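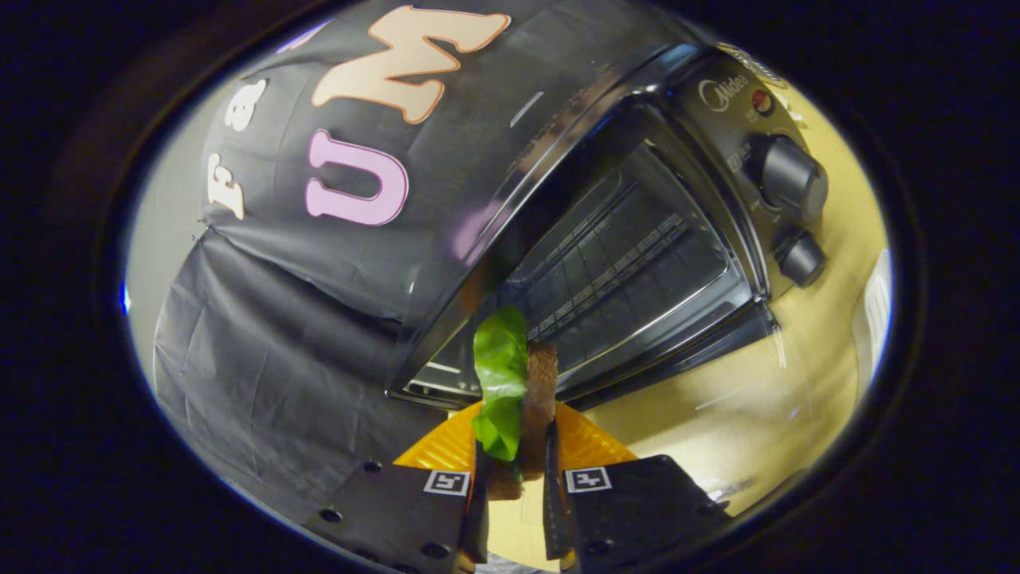
Figure 4. Countertop oven with printed cloth cover.

Section 4. Countertop Appliances in Residence Kitchens

4.1 Scope

This section applies to all shared kitchens in Bullach House and Sernitz House. It covers the placement, first use, daily use and cleaning of countertop appliances, including toaster ovens, kettles, rice cookers and slow cookers. Built-in ranges and range hoods are covered in Section 5. Refrigerators are covered in Section 6.

Residents may bring one countertop appliance per room. Each appliance must be registered with the Residence Office before it is plugged in. Appliances supplied by the residence already carry a registration number and do not need to be entered again.

4.2 Registering an appliance

1. Complete Form 112, available at the front desk of either building. Write the maker and model exactly as they appear on the rating plate.
2. Bring the appliance and its cord to the Residence Office during posted hours. Forough Sadeghi or the staff member on duty will inspect the plug, cord and housing.
3. Attach the label you are given to the back of the appliance, clear of any vent.
4. Keep the lower half of the form. You will need it at move-out.

Note: Appliances with a cut, taped or spliced cord will not be registered. A replacement cord fitted by a repair shop is acceptable if you bring the receipt.

4.3 Choosing a location

1. Select a level section of counter within reach of a wall outlet. Extension cords and power strips are not permitted in kitchens.
2. Leave the clearance stated in the maker's instructions on each side, behind and above the appliance. Where the instructions give no clearance, ask the Residence Office before use.
3. Keep the cord away from the sink and from the front edge of the counter.
4. Do not place a heating appliance beneath a paper towel holder or a curtain.
5. Check that the kitchen door and the fire blanket can be reached without moving the appliance.

In the Sernitz kitchens, the outlets on the window wall share a single circuit. Use only one heating appliance on that wall at a time. The outlets beside the pantry are on separate circuits.

4.4 First use of a toaster oven

1. Remove all packing material from the inside and outside of the appliance, including any film on the door.
2. Wash the rack and tray in warm, soapy water. Rinse and dry them fully.
3. Wipe the inside with a damp cloth and allow it to dry.
4. Open the kitchen window and turn on the range hood.
5. Run the oven empty for the time given in the maker's instructions. A light odor is normal on first heating.
6. Turn the oven off, unplug it and let it cool before you put food inside.

4.5 Covers and cloths

Fabric covers are allowed on appliances that are switched off, unplugged and fully cool. They keep dust and cooking grease off the housing between uses. Residents who do not have a cover may collect one from the Khosravi Room on the ground floor of Bullach House.

CAUTION – Remove the cover completely before plugging in the appliance. Do not fold it back over the top or leave it hanging at the side. Cloth touching a hot surface can scorch or catch fire.

1. After cooking, turn all controls to off and unplug the appliance.
2. Wait until the top and sides are cool.
3. Empty the crumb tray and wipe the housing.
4. Place the cover over the appliance.

Covers may be washed with household laundry. Dry them fully before they are put back.

4.6 Shared use

Please limit cooking to one dish at a time when others are waiting. Stay in the kitchen for as long as a heating appliance is on. Food left in an oven overnight will be thrown away by the morning cleaning staff, and the pan will be placed in the lost property cabinet.

4.7 Faults and emergencies

If an appliance smokes, sparks or trips the breaker, unplug it if you can do so safely and call the duty desk at extension 474. Do not reset the breaker yourself. If there is a fire inside a toaster oven, keep the door closed, leave the kitchen and use the nearest alarm point.

Faults that are not urgent may be reported at extension 300. Give the kitchen name and the number on the registration label. Repairs to residence-owned appliances are arranged through Flelley, and a loan unit is provided when one is in stock.

Questions about this section should be sent to Fatemeh Farahani, Residence Manager.

Section last revised March 29, 2023. Next review: June.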